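Sirkdale is an independent testing house. We examine whether machines can carry out ordinary chores in the home and on the shop floor, and we publish what we find in language that a buyer, a manager or a tenant can follow. We do not build or sell machines, and we take no commission from those who do.

## Our purpose

The question put to us most often is a short one: can a robot do this job yet? The honest reply depends on the job, the room and the amount of help given beforehand. A film of a machine folding one towel says little about a basket of mixed washing. Our work is to set a chore down in plain terms, try it repeatedly under fixed conditions, and state the result without encouragement or alarm.

Sirkdale was founded by Lindiwe Sibiya, who remains our director. Before that she managed a returns warehouse, where the task of emptying mixed bins was done entirely by hand. She has kept that task at the centre of our programme.

## What we test

Our register lists 164 chores. Each has a written method, a list of permitted objects and a definition of a completed attempt. They fall into two groups.

**Household chores** include clearing a table, putting away shopping, sorting toys, loading a dishwasher and wiping a worktop.

**Shop-floor chores** include emptying bins, packing orders, feeding parts to a machine and returning stock to shelves.

Picking mixed objects out of a bin belongs to both groups. A child's toy box and a returns crate present much the same difficulty: things of different shape and softness lie against one another and against the walls. For this chore the bin is kept in a set position, and a fresh arrangement of objects is used for each series.
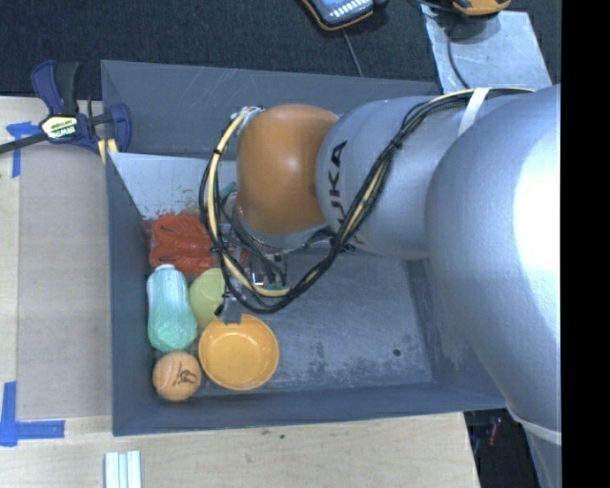
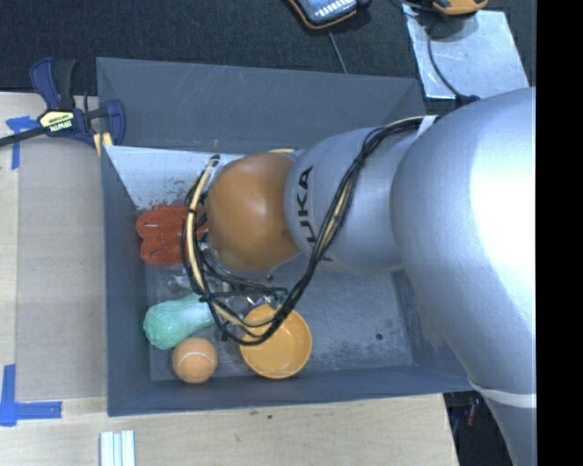

*Bin picking with a KUKA arm. A bowl and a ball are among the objects in both arrangements.*

## What we have found so far

Machines now manage a good deal of work that is regular. Where parts are alike, the lighting is steady and the position of each item is known, an industrial arm will outlast any person at the bench. Several of our shop-floor chores are marked "ready" in the register on that basis.

Mixed objects remain harder. Items resting against a wall leave little room for a gripper to close. A bowl must be taken by its rim, a ball will roll when touched off centre, and a soft item changes shape as it is held. In our view bin picking is ready for some trades and not yet for the home, where the objects change daily and there is usually no one to set the bin straight again.

Household chores as a whole lag behind. Of those on the register, 7 are marked "ready", and all of them are narrow. The remainder are marked "ready with help" or "not yet". We record every occasion on which a member of staff had to step in, and we regard that record as the most useful part of any report.

## How we work

- Every chore is attempted 400 times before a rating is given.
- Failed attempts are counted and published with the rest.
- Methods are fixed in writing before the first attempt and are not altered during a series.
- Makers may attend testing but may not handle the objects.

Ratings are reviewed each July. A rating may be lowered as well as raised — this has happened, and the reasons are given in the register.

## Our partners

Andia supplies the household objects used in our trials and replaces them when they become worn. Nguyen-Tran carries out an independent check of our figures before publication. The Trorholm workshops provide a working shop floor for chores that cannot fairly be tried on a bench.

## Visits and enquiries

Schools, housing bodies and small manufacturers are welcome to visit by appointment. Parties are met at reception and accompanied throughout. Visitors may propose a chore for the register, and a form for this purpose is available on request.

Printed reports may be ordered from the office on extension 3515. Please give the name of the chore and the year of the rating required.

*Page last reviewed August 21, 2026.*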